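She had bought the little bin in Setley, on the Wednesday she signed the lease. It was cream, with a lid that flipped up, and small enough to live on a table. The shop also had a steel one from Skalberg for 186 dollars. She didn't look at that for long.

The flat came with white panelled walls and very little else. She put the bin in the middle of the wooden table and left it there for a week. There was a bag of apples from her aunt's tree, and she worked through them one by one, cutting out the bad parts.

A cream bin on the table, and an apple beside it in the second. 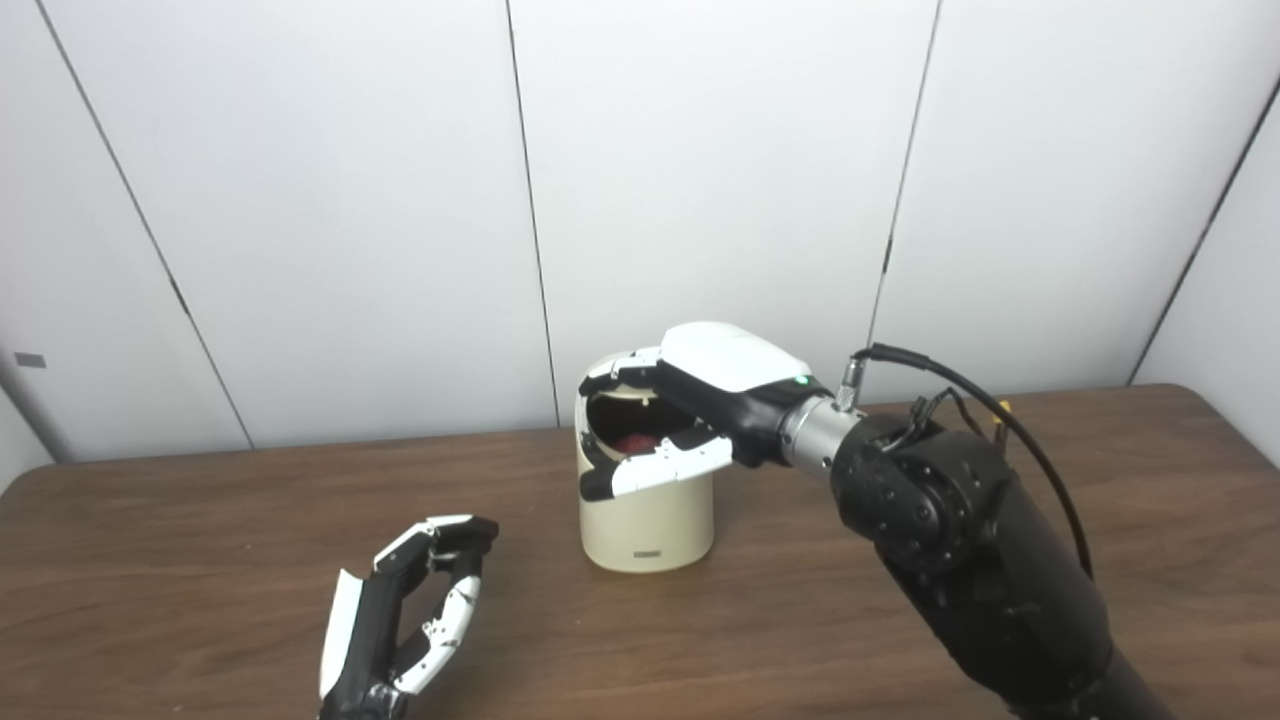
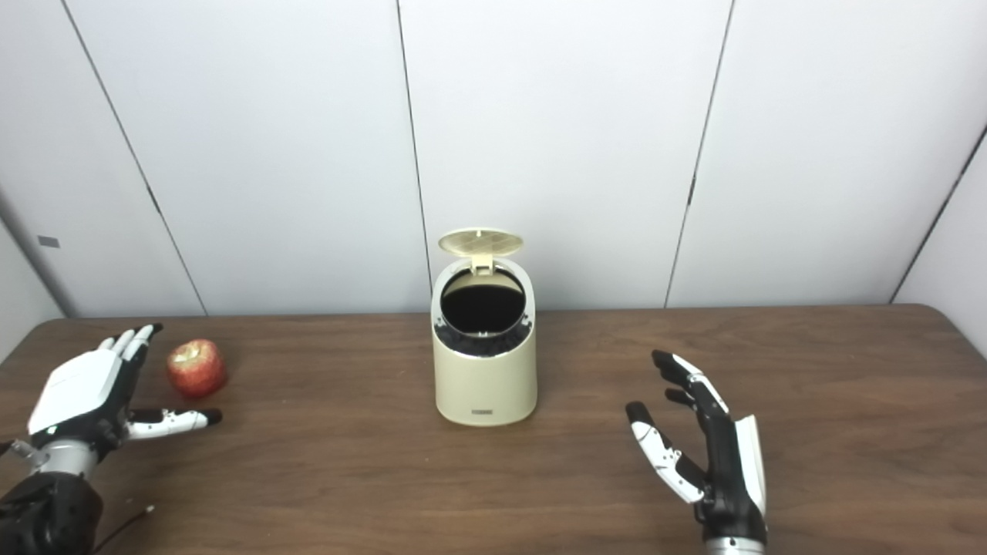 By the end of the week the bag was down to its last few. She rang her aunt after tea and said they'd been lovely, which was mostly true. Her aunt asked whether she had a proper rubbish bin yet.

"I've got one," she said. "It's not very big."

"You won't need a big one on your own," said her aunt, and then neither of them spoke for a bit.

She took the scraps down to the yard in the dark – 328 was painted on the gate, in her favourite colour – and stood there until her hands got cold.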